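Search projects Search
Home Courses Student Projects People Archive

Language-Conditioned Pick and Place from a Small Simulated Dataset
Project report, Robot Learning Lab course
Yi-an Byun, Loubna Helmy, Csaba Gulyás
Supervisor: Getachew Gebreyes

Summary

We trained a policy that moves flat shapes around a tabletop in simulation when given a short typed instruction. The question was how much the policy gains if we change the colors of the training episodes after recording them, without recording any new ones. We used 455 recorded episodes. With recoloring, the policy finished more of the test tasks than without it, but almost all of the gain was on instructions that name a shape and leave out the color. On instructions that depend on where a piece is ("the one farther away"), recoloring did nothing we could measure.

1. Background

The course gives every group the same simulator, called Vekley, and the same arm model with a two-finger gripper. Last year's group, working under the project name Hallard, trained a policy on single-object scenes and reported that it stopped working when more pieces were added. Their report blames the network size. We had read it before we started and thought the data was a more likely cause, because their training scenes never gave the policy a reason to look at the instruction. If there is one piece on the table, the words don't matter.

So we planned our scenes with several pieces in each one, and sometimes with two pieces of the same kind. The instruction then has to be used, or the policy picks the wrong thing a good share of the time.

2. Setup

The task is always the same type. An instruction names one piece and a place to put it, for example "put the heart next to the cross" or "put the near chevron in the corner." The arm starts somewhere above the work surface. An episode ends when the gripper opens and moves away, or when the time limit runs out.

Shapes are drawn from a fixed set that includes hearts, crosses, rectangles and chevrons. They are thin, which turned out to matter more than we expected (see section 5). Positions and rotations are random, with a minimum gap so that no two pieces start out overlapping. The background is a plain dark color and the surface is brown. We did not change either one during recording.

The policy sees one camera view, the joint positions, and the instruction text. The text goes through a small frozen encoder. The image goes through a convolutional network that we trained from scratch. The two are combined and passed to a head that predicts the next 8 actions, of which we run the first four before predicting again. We tried running all of them and the arm overshot too often near the surface.

3. Data

Loubna and Csaba recorded the episodes by teleoperation, with a game controller, over most of February. We started with a scripted expert, which was faster, but its motions were all alike and the policy trained on it could not recover from small errors. Episodes driven by a person have small corrections in them. We kept the scripted episodes out of everything reported here.

An episode was thrown out if the wrong piece was moved or if the piece was dropped on the way. What was left came to 455. Of these, 228 had two pieces of the same shape somewhere in the scene, so that the instruction needed a position word or a color word to be clear.

Yi-an wrote the instructions after the fact, by watching each episode replay and typing what had been done. This was slower than generating them from a template, and the wording is less even. The same piece is called a chevron, an angle, an L and a V in different episodes, depending on which way it was turned. We left this in.
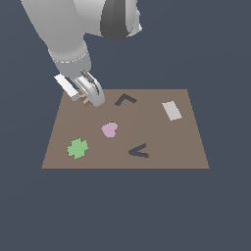 Camera position was fixed across the whole dataset. In many episodes the arm covers part of the work surface during the approach, and the piece being picked up is often partly hidden by the fingers in the last steps before contact. We considered adding a wrist camera for this reason. Getachew advised against it, because the comparison we wanted was about the training data and a second view would have meant recording again.

4. Method

Recoloring works on the stored episodes. The simulator writes a segmentation mask along with each camera image, so we know which pixels belong to which piece. For each training batch we pick a new color for every piece and repaint the pixels, keeping the shading. The color is held the same for the whole episode. If the instruction contains a color word, we replace it with the name of the new color. If the instruction says "pink heart" and the heart becomes green, the text becomes "green heart."

There is one case where this goes wrong. If two pieces of the same shape end up with the same color, and the instruction told them apart by color, the instruction no longer means anything. We check for this and draw again.

We compared three policies:

Base: trained on the 455 episodes as recorded.
Recolor: the same episodes, repainted as described.
Recolor-image: pieces repainted but the instruction text left alone. We expected this one to be bad and included it as a check that the text was being used.

All three had the same network and the same number of training steps. Training ran on one shared machine in the Itberg building, mostly overnight. We reserved it from 10 p.m. and had to be off by morning, so each run was saved and restarted at least once. We checked that restarting did not change the loss curve.

5. Results

Each policy was tested on 40 new scenes for each of three kinds of instruction: by shape only ("the heart"), by color and shape ("the green cross"), and by position ("the far chevron"). A trial counted as a success if the right piece was moved and ended up in the right area.

On shape-only instructions, Recolor was clearly better than Base. Watching the failures, we think Base had learned to connect some shape words with the color that shape usually had in our data. When a test scene had a heart in an unusual color, Base often went for something else that was closer to the usual one. Recolor rarely did this.

On color and shape instructions, Recolor was a little better than Base, but the difference is small enough that we would not claim it with this number of trials. Recolor-image was the worst of the three here, as expected. It went to a piece of the right shape in most trials but ignored the color word.

On position instructions there was no real difference between the three. All of them confused "near" and "far" when the two matching pieces were at similar distances from the camera, and all of them did well when one was close to the front edge and the other close to the back.

A large share of the failures had nothing to do with the instruction. The gripper went to the right piece and then failed to lift it. The pieces are thin, so the fingers have to come down very close to the surface before closing, and a small height error means they close above the piece. This happened most with chevrons. Their bars are narrow, and closing on one bar away from the corner tends to spin the piece out of the grip. Hearts and rectangles were easier. Crosses were in between.

To separate the two kinds of failure we also scored every trial on whether the gripper went to the right piece, no matter what happened next. By this measure the gap between Base and Recolor on shape-only instructions gets wider. We take this as support for the idea that recoloring helps with choosing the piece and does not help with grasping it.

6. What we would change

The fixed background and fixed surface color are a weak point. We repainted the pieces but never the table, and we have no idea how any of the policies would do on a light surface. Kavinda Gunawardena's group, working on the Chornovol project next door, changes the surface and lighting on every episode, and we should have copied this from the start. It would have cost nothing.

The position words need more data or a different kind of data. One idea is to mirror the episodes, swapping "left" and "right" in the text in the same way we swapped color words. Mirroring the image is easy, but the arm's motion would have to be mirrored too, and the arm is not symmetric. We spent several evenings on this and dropped it.

We also trained each policy only once. With a second or third seed we could say more about the color and shape result, which could go either way. The machine time was not there.

7. Division of work

Loubna Helmy and Csaba Gulyás recorded the episodes. Csaba wrote the recoloring code and the check for matching colors. Yi-an Byun wrote the instructions, set up training and ran the tests. Loubna scored the trials from replays, with the policy name hidden, and Yi-an scored part of them a second time. They disagreed on a few trials, all of them about whether "next to" had been met - we kept Loubna's score in those cases. All three wrote the report.

We thank Getachew Gebreyes for comments on two drafts and for finding the bug in our camera timestamps.

Last updated: February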